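Stunum 手持夹爪套件试用招募:找人一起用它整理软布料

Brirnomine 公司现在招募试用参与者,时间从八月开始,地点在 Rondale 工作室。请先把本页读完,然后再报名。 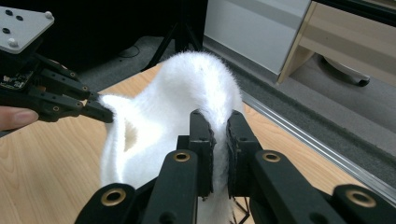

Stunum 是我们做的一套双手手持夹爪。左手一只,右手一只,操作的人用手拿着它,像用两把大镊子一样去夹、拉、翻、放东西。我们已经把套件给几家单位用过,得到的意见大部分是关于硬的物品,例如杯子、盒子、工具。对于软的东西,特别是长毛的布料,我们知道得还不够。因此这一次的试用全部围绕布料来做。

一、我们想知道什么

第一,夹爪的指尖夹住薄的边角时,手要用多大的力气才觉得稳。有的人习惯轻轻地夹,有的人会一直按到底,这两种用法对手腕的负担很不一样。

第二,指垫的表面是否合适。长毛的面料容易从指垫旁边挤出来,有时毛会缠在连杆之间。我们准备了两种指垫,希望参与者都用过以后写下自己的比较。

第三,说明书是否看得懂。说明书由 Peeters 负责编写,目前是第三稿。如果您在某一页停下来想了很久,请把那一页的页码记下来,这对我们很有帮助。

二、参与者要做的事情

每次试用大约半天。开始时,工作人员会讲解怎样握持、怎样松开、怎样更换指垫,之后您自己练习,没有时间限制。练习完了就进入正式的任务。

任务包括:把毛绒布料从桌上夹起来并拉平;把筒状的布料翻面;两只夹爪互相交接同一块布;把布料对折后放进盒子。每个任务重复多次,中间可以休息。做得慢没有关系,布料掉下去也没有关系,请不要为了快而用力拉扯。

全部任务结束以后,请填写一份问卷,再和我们谈二十分钟左右。谈话只做文字记录。任务过程中会录下夹爪和桌面的影像,您的手也可能被录到。如果不愿意手被录到,可以戴我们提供的手套。

三、报名条件

年满十八岁,双手活动正常,近半年内手腕和手指没有受过伤。左撇子和右撇子都欢迎,左撇子的报名现在比较少,所以会优先安排。

能阅读中文说明书,能用中文简单地写下自己的感受。不需要写得漂亮。

不需要懂机器人,也不需要会编程。做过缝纫、洗衣、玩具修补或者宠物用品制作的朋友,请在报名时写明,我们很想听到您的意见。

对动物毛或者化纤毛严重过敏的人,请不要报名。

四、报酬

完成一次完整的试用,报酬为 2000 元新台币。如果您中途决定不做了,随时可以告诉我们,已经完成的部分按照时间计算,不会要求您解释原因。

另外,有意愿的参与者可以申请把套件带回家继续使用两个星期。带回家需要付押金 2000 元,归还时全额退还。正常使用造成的磨损不扣钱,指垫本来就是消耗品。选择带回家的参与者,每用一次请填一张短表,交齐以后再付 3162 元报酬。

交通费请自行负担。工作室提供饮水和简单的点心。

五、关于套件的几点说明

夹爪的外壳和连杆是黑色塑料,请不要用酒精以外的溶剂擦拭。左右两只各有自己的线,请不要拉着线把夹爪提起来。

连杆活动的地方会夹到皮肤,长头发请扎好,宽松的袖口请卷起来。握持的时候,拇指放在外侧,不要伸进连杆的中间。

这个版本还不是正式销售的版本,有些零件以后会改变。您在试用时看到的内容可以和朋友谈,但是请不要拍摄夹爪内部的结构并公开到网上。

六、怎样报名

请写电子邮件给 Brirnomine 试用小组,标题写“Stunum 布料试用”,并在信中写明以下几项:

称呼和联系方式
惯用手
手掌长度(从手腕横纹到中指指尖,用厘米)
平时是否常常接触布料,做什么
方便的时段,上午九点或者下午两点
是否想申请带回家使用

手掌长度请尽量量准确。我们目前有两种尺寸的握把,按照这个数字来准备。

上一次的硬物试用收到了 139 封报名信,回复比较慢,对此我们觉得很抱歉。这一次我们会在收到信后的五个工作日内回复每一位,不管是否入选。没有入选的朋友,如果同意,我们会把您的资料保留到下一次试用,不同意的话,请在信里写一句,我们就删除。

七、常见的疑问

可以两个人一起来吗?可以,但是请分别报名,任务也是分别做。

可以带自己的布料吗?很欢迎。请带洗干净的,并且没有别针、亮片和金属扣子。试用完了您带走。

戴戒指可以吗?请在开始之前取下来,工作室有可以上锁的小柜子。

以前参加过硬物试用的人还能报名吗?能。握把在那之后改过一次,您会感觉到角度不一样,请特别告诉我们哪一种更舒服。

名额满了以后,本页最上面会加上“已截止”的字样。在看到这几个字以前,都可以写信来。

Brirnomine 试用小组
Rondale 工作室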